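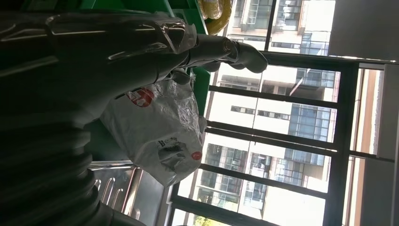

Costume and Celebrity Media
Unit 7: The Red Carpet Gown as News

Instructor: Inès Charpentier
Teaching assistant: Boonmee Saithong

Reading for this unit: Grímsdóttir, chapter 3, and the Gendelwood press packet. Both are on reserve at the library desk.

1. Scope of the unit

Unit 6 dealt with the designer's side of an awards appearance: the loan agreement, the fitting and the return of the garment. The present unit takes up the same evening from the newsroom. Students will examine how a dress becomes a story, who supplies the facts in that story, and how a short caption differs from a full report.

The term "arrivals coverage" is used throughout these notes for any item filed between the first car and the start of the ceremony. "Exit coverage" refers to items filed after guests begin to leave. The two are staffed separately at most picture desks and tend to follow different habits of wording.

2. Sources of information

A writer working on arrivals coverage seldom speaks to the person wearing the gown. The usual sources are:

The credit line. A stylist or publicist sends the name of the fashion house, the jeweler and the shoemaker, often before the guest has reached the carpet. Credit lines are sometimes revised during the evening, and a careful desk keeps the first version on file.

The carpet interview. These exchanges are brief. The question of who made the dress is still the most common opening, although several broadcasters now discourage it.

The agency caption. Photographers' agencies provide the guest's name, the event and the city. Agency captions are not a safe source for fabric or cut. Tulle, organza and net are regularly confused, and a train is often reported where the garment has only a long hem.

3. The vocabulary of the short item

Students should be able to define the following terms and use them correctly in written work.

Tiered: constructed in horizontal layers, each attached below the last.

Column: a narrow skirt falling straight from bodice to floor.

Bodice: the part of a dress covering the upper body, excluding sleeves.

Custom: made for the wearer. A runway sample that has been altered is not custom, and the distinction matters to the house concerned.

Archival: drawn from an earlier collection. The season and year should be given whenever they are known.

Verbs deserve equal attention. "Stuns," "flaunts" and "struggles" each pass a judgment on the wearer. In the set of 100 headlines collected for this course from the Monilbridge Film Awards, 65 used a verb of this type. Plain verbs such as "wears," "arrives" and "chooses" made up most of the remainder.

4. Case study: the Flatunholm gala

The Flatunholm gala is held each October in a converted concert hall with a short entrance and a steep flight of steps. Photographers stand on one side only. As a result, gowns with detail at the back are poorly served, and stylists who know the venue plan for a left-hand view.

Gendelwood, the house discussed in the press packet, dressed three guests at the most recent gala. One wore a wide silk skirt that had to be gathered by hand on the steps. Coverage of that guest ran longer than coverage of the evening's main award - a point to which the seminar will return. The packet contains the original credit lines and the published items for all three guests, in the order in which they appeared.

When reading the packet, note where a published item adds a claim that does not appear in the credit line. Note also any statement about the wearer's mood or comfort, and mark whether a source is given for it.

5. Written assignment

Write two items on one Gendelwood gown from the packet. The first should be a caption of no more than 65 words. The second should be a report of three paragraphs suitable for a general news site. Attach a list of every factual statement in the report with its source beside it.

Papers that rely on unsourced description will be returned for revision. Direct questions about the packet to Boonmee Saithong during office hours. Questions about grading should go to the instructor.

6. Preparation for Unit 8

Read Grímsdóttir, chapter 4, on best and worst dressed lists. Bring one published list to the seminar in printed form, with the name of the publication and the event written at the top.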